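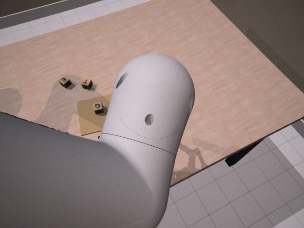 A robot arm reaching over a large table with a pale, pinkish wood grain.

Buy the bigger table

I have an opinion about tables and I've been boring my friends with it for long enough that one of them told me to go write it down someplace. So fine. My opinion is that most people should own a bigger table than the one they own, that it should be in the middle of things, and that it should be used for everything, including the stuff you're told to keep off it.

I grew up in Firkville, in a house where the kitchen table took up so much of the kitchen that you had to turn sideways to get to the fridge. We did homework on it while somebody peeled potatoes at the other end. The sewing machine lived on it from fall until whenever the sewing was done. My first bike got taken apart on it, on newspaper, and we ate dinner next to the chain. I thought everybody lived like this and then I went to other kids' houses and found out some of them had a dining room, with a table in it, that they walked past all year to get to the TV.

I still don't get the dining room. You take one of the nicest rooms in the house, usually one with good windows, and save it for Thanksgiving! And then the family crams itself around a little round thing in the kitchen, knees touching, with the mail stacked on the one spare chair.

When I moved out on my own I did what you're supposed to do in an apartment, I measured and I was sensible. I got a table from Clinditow, the discount furniture place out by the highway, that was 60 centimeters across (it was one of those imports with the label all in metric). It cost almost 100 dollars, it sat two people in theory, and I hated it from the first week. You could have a plate on it or you could have a laptop on it. If a friend came over we ate on the couch. I ended up doing my taxes on the floor, with the receipts in piles, and the cat walked through April and May.

I kept that table for years because it made sense on paper. The room was small, so the table should be small. I now think this is exactly backward. If your place is tiny, the table is the one thing you should go big on, and you can lose the coffee table, the desk, the little console thing by the door with the bowl on it, and probably half the couch. One large flat surface does the work of all of them. Mine now is a secondhand Rezende, the long model, and I paid 200 dollars for it plus a pizza for the people who helped me get it up the stairs. It is way too big for the room. Everyone who visits says so, and then they sit down at it and they don't leave until midnight.

I know the arguments on the other side, I've heard them all at this very table. The first is that a big table just fills up with junk. Well, yes. Mine has junk on it right now. There's a library book, two chargers, a jar of buttons I'm meaning to sort, some seed packets. But your junk is going to be somewhere, and I'd like mine where I can see it and get annoyed at it. Junk in a drawer can sit there for a decade. The stuff on the table gets dealt with because at some point I need to eat. My system, if you want to call it that, is that everything gets shoved to the window end before dinner, and once the window end is so full that things are sliding off, I clean up. It works out to every couple of weeks.

The second argument is scratches. People get so worried about the wood! I have a friend who puts down a pad, then a cloth over the pad, then placemats over the cloth, and then she asks you to please use a coaster on the placemat. I've eaten there plenty and I couldn't tell you what the table looks like. It could be a door on two barrels under there. 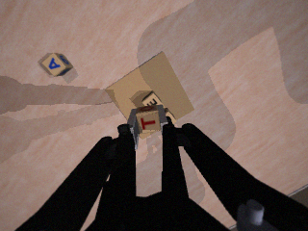
Tan square mat on a pale wood-grain tabletop, with broad shadows across it.

I'm not against a mat or a trivet. Hot pans are hot pans, put something under them. What I'm against is a table you have to protect from your own life. Mine has a burn at one corner from before I owned it, a long scrape from a sled (don't ask), and a patch of blue where a kid I was babysitting went off the edge of the paper. I like the blue patch better than anything else in the apartment. I could sand it out and I never will.

The third argument is money, and there I'll give some ground, because new tables really are expensive. I looked one up on Jonda while I was writing this, just a plain rectangular one, nice enough, and it was 2410 dollars. For four legs and a top! Nobody starting out has that, and I wouldn't spend it if I did. But big tables are about the cheapest thing you can buy used, and it's for the dumbest reason: people can't get them through the door. Everybody's moving somewhere smaller and the first thing they unload is the huge old table from their parents' house. I've seen them out on the curb. If you own a wrench and can take the legs off, you can furnish your whole life this way.

The one that does get to me a little is when people say they live alone, so what do they need it for. I lived alone for most of the time I've had mine. I'd have breakfast at one end and work at the other, and moving down three chairs felt like going to the office. It was also the reason people came over. You don't invite five people to a table for two. You just don't, you think of it and then you think about where they'd sit and you let it go, and I think I let a lot of evenings go like that, back with the Clinditow table. With the big one I started saying sure, bring whoever. I'm not a great cook. I make chili or I make the other thing, with noodles. They come anyway.

So measure the room, if that makes you feel better. Then get the one that's a little too long. You can turn sideways to get to the fridge – you'll be used to it in a week.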